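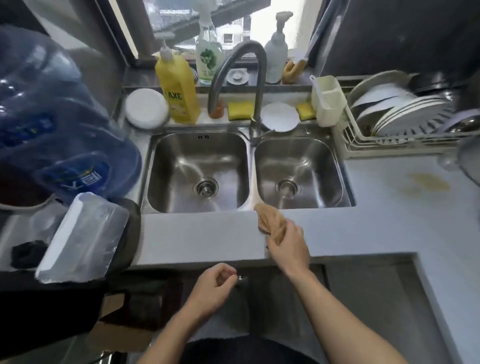
Wiping down the counter beside a kitchen sink.

Changes to Kitchen and Household Waste Collection

Residents of Stedbridge will see several changes to household waste and recycling collection over the coming weeks. The revised arrangements were approved at the February meeting of the Town Board and apply to all single-family homes and to apartment buildings with fewer than eight units. Larger buildings will continue under their present contracts and will be contacted separately.

The main change concerns food scraps. Until now, food scraps have been accepted only at the Brunton Road transfer station, where residents were asked to bring them in person. Under the new arrangements, they will be collected at the curb together with yard waste in the green cart. A separate cart is not required. Households that do not have a green cart may request one from the Town at no charge – delivery normally takes two weeks.

The green cart holds 64 gallons. Carts must be placed at the curb with the lid fully closed, and the handle should face the house. Material left beside the cart will not be taken. Residents who regularly have more yard waste than the cart can hold may apply for a second one, for which the usual annual fee applies.

The following may be placed in the green cart: fruit and vegetable scraps, bread, rice and pasta, coffee grounds and paper filters, eggshells, meat and fish including bones, soiled paper napkins, leaves, grass clippings, and branches no longer than four feet. Plastic bags of any kind may not be used, including those sold as compostable, as the processing site at Gater is not equipped to handle them. Scraps may be wrapped in newspaper or placed in a plain paper bag.

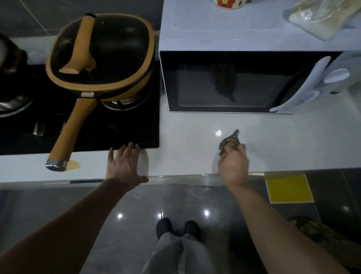
Town of Stedbridge – Department of Sanitation and Recycling

Cooking oil and grease remain excluded from both the green cart and the household drain. Small amounts should be allowed to cool, poured into a container with a tight lid, and placed in the regular trash. Amounts larger than one gallon may be taken to the Brunton Road transfer station, where a collection tank is located to the left of the scale house. The tank is for cooking oil only. Motor oil is accepted at the other end of the yard, and the two must not be mixed.

A trial of the new service was carried out last year on the streets between Arkasano Avenue and the reservoir. It covered 500 households. The most frequent problem reported by the crews was glass mixed in with food scraps, followed by produce stickers and rubber bands. A load found to contain glass has to be sent to landfill in full, and the Town is charged for it at the higher rate. Crews have been instructed to leave a tag on any cart that contains material of this kind. A tagged cart will be emptied on the next regular round once the material has been removed.

Countertop pails with a carrying handle are available to residents who would like one. The Department has 800 pails in stock and will give them out at the front desk of the Town Office, one to each household, on proof of address. No further order is planned this fiscal year.

Collection days do not change. The schedule for trash and for mixed paper also stays as it is, and carts should still be at the curb by 6 a.m. Where a holiday falls on a collection day, service moves to the following day, as before.

Questions about the green cart, missed collections or damaged lids should be addressed to Negin Rahimi, Program Coordinator, at the Town Office. Residents who need help bringing a cart to the curb may ask for the assisted service form, which must be renewed every two years. Forms submitted before May 2020 will need to be renewed by the end of this fiscal year.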